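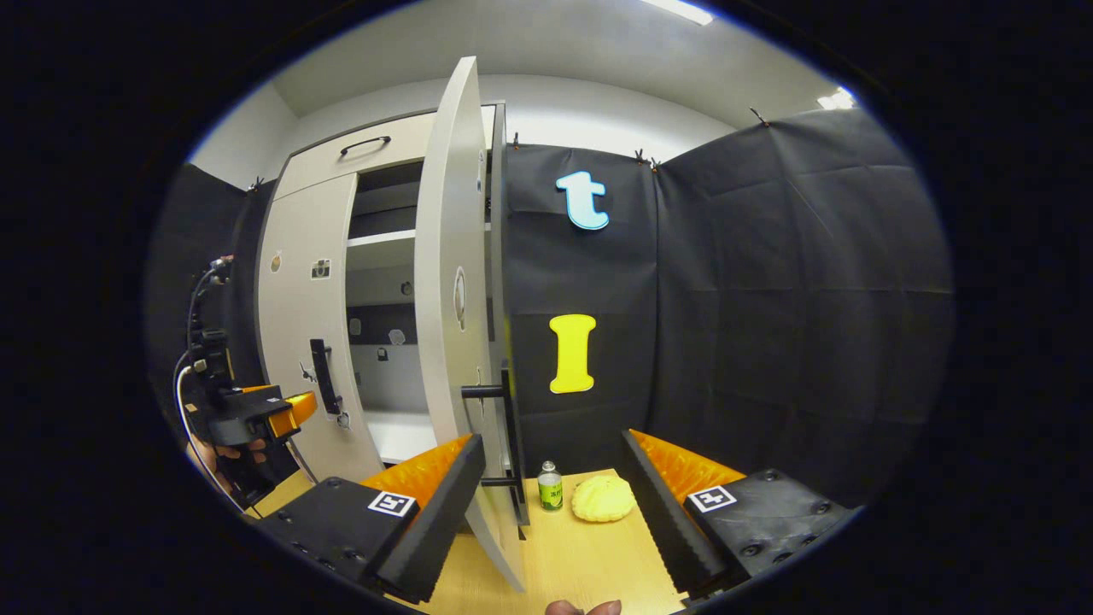

In praise of the empty cupboard

My aunt Bernice Akpalu had a saying about cupboards, which was that an empty one is a cheek. She meant that if you had the room and weren't using it, somebody else in the family ought to be. I grew up believing this, and I have spent most of my adult life filling things to the hinges.

I've changed my mind. I think every home should have one cupboard, or at least one shelf in a cupboard, with nothing on it at all, and I think we should defend it.

What set me off was our kitchen in Brotton. We'd saved up for a tall unit from Skalov (£538, and then the delivery on top, which I'm still cross about) and within a fortnight it was full. I couldn't tell you of what. Jars, mainly. A fondue set. Carrier bags full of other carrier bags! We had bought a large box to put our muddle in and the muddle had simply moved house.

So in August I took everything out of the bottom half, gave away what I could, and left it. Plain white floor, plain white shelf above it, door swung open so I could admire it like a new baby. My husband asked what was going in there. Nothing, I said. He went off and came back with the slow cooker under his arm, and we had words.

The thing is, an empty space does a job. When you come in with the shopping and the phone's ringing, there's somewhere to put it. When the people from next door are coming round in ten minutes you can clear the whole worktop in one go and shut the door on it. A full cupboard can't help you with any of that. It's already busy.

My friend Ama Eshun thinks this is a rich person's hobby and she may have a point. She has four people in a flat over the Sowah bakery and says that if she left a shelf bare somebody would be sleeping on it. Fair enough. But I've seen her hall cupboard, and there are three broken hoovers in it – three, Ama – so I'm not giving in completely.

I would also like to say a word for stickers on cupboard doors. People are very sniffy about them and tell you they ruin the finish. Well, I like a white door with a sticker or two on it, it stops the thing looking like a dentist's. And proper handles, please, big black ones you can get hold of with wet hands. I cannot be doing with those push-and-it-pops-open doors, they pop open when you lean on them and they stay shut when you're holding a casserole.

Anyway, the cupboard. It has been bare since the summer apart from one bad week when a box of Kemum tiles got in, and I've had those moved to the shed.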